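Looking after plain, light-colored dishes
17th January
By Loan Tô

Cream and beige dishes go with everything, and they show everything too. Tea, tomato sauce and gray knife marks all turn up sooner on a pale plate than on a patterned one. Most of it comes off with things you already have under the sink.

Start with baking soda. Mix 3 tablespoons with just enough water to make a thick paste, spread it over the stain with your fingers and leave it while you do the rest of the washing up. Rub in small circles with a soft cloth and rinse. For old tea rings you may have to do it twice.

Gray lines are usually metal left behind by cutlery, so they feel smooth when you run a nail across them. A mild cream cleaner takes them off. If your nail catches, it's a scratch in the glaze and no amount of rubbing will help. Don't use steel wool on either kind.

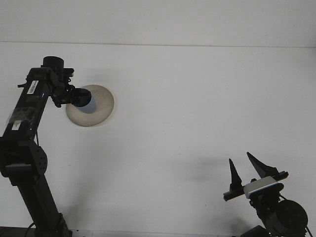
Check the rim before you put a dish away. Small chips start there, mostly from knocking against the faucet or the next plate in the rack. Run a dry fingertip lightly around the edge – slowly, in case there is a sharp spot. A chipped dish can still go under a plant pot, but I wouldn't eat from it.

For stacking, keep to one size per pile and no more than 6 high. Shallow bowls get a pile of their own. I put a paper towel between the ones we don't use every day. Felt rounds look nicer, but they hold crumbs.

Turn a dish over and feel the foot, too. If it's rough, it will scratch whatever sits under it. Wet a piece of fine sandpaper and go around the foot a few times, then wash the dish well. Do this by the sink and keep it wet so there's no dust.

The dishwasher is fine for most glazed plates. Leave a gap between them, and keep aluminum pans on the other rack – they leave gray marks of their own.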